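6. September 2020

Wieder bis halb neun über den Abrechnungen gesessen. Houda hat mir die Liste der offenen Posten auf den Tisch gelegt, ohne ein Wort, und ist heimgegangen. 219 Rechnungen aus dem Juli, alle über Lahlou gelaufen, alle noch nicht bezahlt. Als wir den Vertrag unterschrieben haben, war von vierzehntägiger Auszahlung die Rede, »in der Regel«. Ich hätte mir damals schon denken können, was das Wort Regel bei einer Abrechnungsstelle bedeutet.

Der junge Mann am Telefon war freundlich, das sind sie immer. Es liege an der Umstellung auf Wastora, die neue Software prüfe gründlicher. Gründlicher als was, habe ich gefragt. Darauf kam nichts. Dann bot er mir Budix an, ein Zusatzmodul, das Beanstandungen schon vor dem Versand erkennt. Gegen Aufpreis, versteht sich. Ich soll also dafür bezahlen, dass mir jemand vorher sagt, was derselbe Jemand hinterher beanstanden würde.

Eine Rechnung habe ich mir selbst vorgenommen: 1.777 Euro, Privatpatient, Schulter, ambulant operiert. Zurück wegen »fehlender Begründung des Steigerungssatzes«. Die Begründung steht drauf, zwei Zeilen, von mir diktiert, von Houda getippt. Beim zweiten Einreichen kam dasselbe Schreiben noch einmal, nur mit neuem Aktenzeichen. Ich glaube nicht, dass das bei denen irgendwer liest. Beweisen kann ich es nicht.

Kenza Shawky aus der Gemeinschaftspraxis im Erdgeschoss schwört auf Oko. Fünf Tage, sagt sie, dann sei das Geld da. Ich habe nachgehakt, und dann waren es fünf Tage nach Freigabe, und die Freigabe dauert, so lange sie eben dauert. Sie will mir trotzdem den Prospekt geben. Na gut, lesen kann ich ihn ja.

Überlegt, ob wir alles wieder im Haus machen. Houda könnte das, sie hat es früher gemacht, und zwar ordentlich. Aber sie hat vier Vormittage, und die sind voll mit Terminen und Befunden. Eine zweite Kraft kostet mehr, als Lahlou an Prozenten nimmt – zumindest auf dem Papier. Was mich die Abende kosten, steht auf keinem Papier. Die Kündigungsfrist läuft zum Quartalsende, ich muss den Vertrag noch einmal suchen. Vermutlich im grauen Ordner.

Morgen den Steuerberater anrufen, wegen der Vorauszahlung. Und Lahlou schriftlich mahnen, Telefonieren bringt nichts mehr.

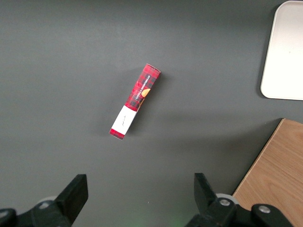
Muss der Patient neu einwilligen, wenn ich die Abrechnungsstelle wechsle?
Meist braucht es eine neue Erklärung, weil die alte die bisherige Firma beim Namen nennt; den genauen Wortlaut des Formulars lasse ich vorher prüfen.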